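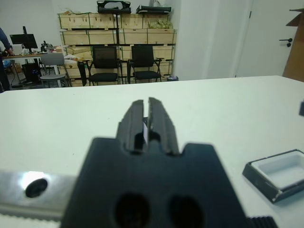 The bench from the wrist, tray over on the right.

September, just after eight in the evening

Spent the day on the tray job again. I want to get it down while I still remember which parts annoyed me.

Mahfuz Howlader set the task last month and he made it sound like nothing. A tray, a small box, a white table. Tidy them up. My mother would do it while talking on the phone. He thinks that if we can't do this reliably then we have no business talking to people about kitchens, and I think he is right, although I didn't say so to him at lunch.

De Smet have been asking when they can have something on their packing floor. They want small parts sorted into trays on the late shift, where they can't keep staff. Castel want the opposite, a machine for flats that will clear a table and put things back in cupboards. Mahfuz keeps both lists on the same sheet of paper and says they are the same list. I'm less sure. On a packing floor the tray comes to the same place every time, and if it doesn't, somebody gets told off. At home it is wherever you left it.

Did 40 tries in all today. I won't put the score here, it goes in the other book. What I want to remember is how they went wrong. Thick things are fine. You can come at a box from either side and close up on it. Flat things are a misery. There is nothing to get hold of, and if you go in low enough to catch the edge you are nearly scraping the table. I had a go at it with my own hands at tea time to see what I do. I slide the thing to the edge of the table with two fingers and pinch it as it comes over. I had never noticed that I do that. 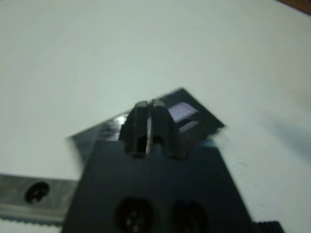

Shiny black is the other nuisance. The ceiling lights show up in it and from close in you are guessing where the surface ends and the reflection starts. I said we should turn half the lights off. Mahfuz said people don't turn half their lights off to wash up, so we left them on.

Rang my sister on the way home and she asked what she always asks, can it do the ironing. No. Can it empty the dishwasher. Not hers, which is full of odd plastic lids. She said she had seen a film of one folding shirts. I've seen it too. I'd like to know how long it took and how many shirts they left out. She reckons she would pay 1280 for one that only did the floor and the dishwasher, which is a very exact figure - it is what she paid for the washing machine and dryer together.

I do think about the washing machine. It doesn't wash clothes the way a person does, with a tub and a board. It is a drum, and we all learned to put the clothes in it. Perhaps the answer for De Smet is to change the trays. Give them a deeper lip, put them on a slope, and half of today's trouble goes away. You can do that in a factory. I can't see Castel going round people's flats swapping their plates.

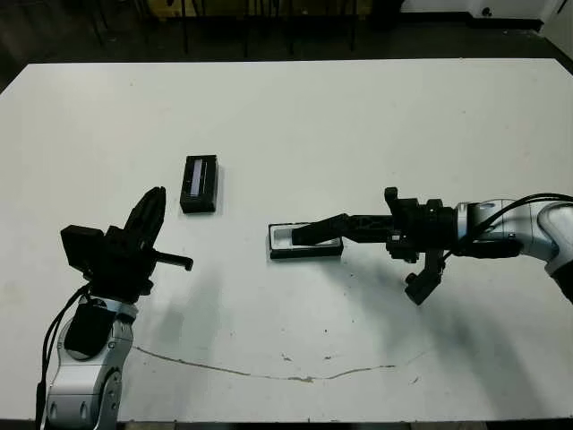
Using both arms is better than I expected. With one arm everything slides off when you push at it. With two you can hold the tray down and see to the other thing, and it starts to look like somebody working. It is slow, though. I would lose patience and do it myself, and so would anyone with a sink full of pans and children to get to bed.

So my answer tonight, if anyone at Hornis asks, is yes for the shop floor within 3 years, for dull jobs with the same parts, and not yet for the house. Mahfuz would say sooner. He said sooner 2 years ago as well, when we were still at Weton.

Must take a proper lunch tomorrow, and ask about deeper trays. Also my good pen is still on the desk at work.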